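Otetti fingers vs Usix fingers on small stuff

roald_t
Swapped the Usix pads for the Otetti ones last night. Same arm, same wrist camera, same earbuds. I am told this is a hobby. 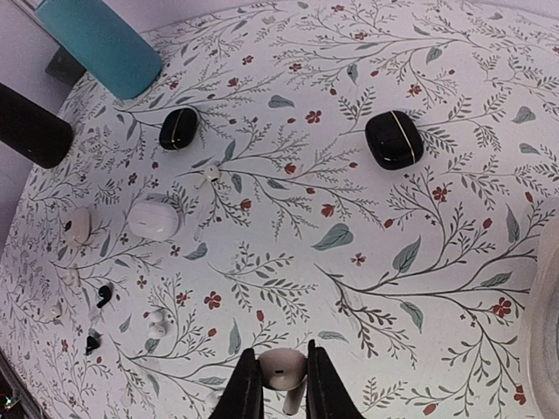 Vik, January 2024
Pale pink one held by the head, stem pointing down. Closing force set to 20, which the manual calls "gentle". The manual has never met my earbuds.

midtbo
By the head? Go for the stem. Round things squirt.

roald_t
Stem's too short for these pads. I tried it 3 times and spent the evening under the sofa.

eskil_e
Disagree with both of you. It's the controller. Also, flowery surface under a wrist camera? Brave.

midtbo
Leave the flowers alone. Plain white is cheating.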